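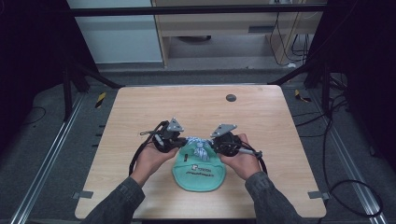
Workshop tips: when the gripper does not let go

Last March I lost most of a morning because one hand-held gripper stayed closed on a piece of rope. We were practicing to pull on the string of a small pouch with two grippers, left and right, and the right one did not open any more when I released the handle. I pulled, which was stupid. The rope came out with a few threads missing and the cable of the gripper got a sharp bend near the plug. I wrote down what I learned, for other people who work with this kind of tool at a bench.

First, stop both hands. If one gripper is stuck and you continue with the other one, you make the knot tighter and the jaws sit deeper in it. Put your elbows on the table and let the rope become slack.

Switch off the power before you touch the jaws. Our grippers have a small motor which helps the closing, and a motor that is blocked can suddenly move again. Gijs Van Hecke got his thumb pinched in this way. It was only a blue nail, but he could not hold a screwdriver properly for 6 days. After switching off, wait until the light on the control box is out. On our Wemano box this takes a few seconds, on the older Prins box a bit longer.

Now push the rope toward the back of the jaws, do not pull it to the front. Soft rope goes between the finger and its pin, and pulling makes a wedge of it. A flat wooden stick, like from an ice cream, is good for this. Do not use a knife or a metal screwdriver, you will scratch the rubber and the next rope will catch on the scratch.

When the rope is out, look for threads. I found 2 very thin ones around the pin, and those were the whole problem. Tweezers and a good lamp are enough. I do not put oil there. Oil collects dust and then it comes on the fabric of everything you pick up.

Check the cable also. It should make a wide loop past your wrist and it must not be pulled straight when you stretch your arm. If you feel a bend that stays, change the cable. I tried to save mine with tape and the gripper began to stop by itself, always in the middle of a movement. A new cable from the shop in Jedley solved it.

Cables on the floor: put them to one side and walk on the other side. In the Drollville workshop a foot in a cable pulled a gripper from the table, and the plastic of the handle broke.

For practicing, choose a rope that does not lose fibers. Burn or glue the ends, if the material allows it. Cotton with loose twist is the worst one I have used. Every hour I open and close each gripper a few times with nothing between the jaws, and I listen. A dry clicking means there is a thread again.

Part number for the rubber pads on our model is 808. They are sold per pair, so order 2 pairs if you have a left and a right gripper.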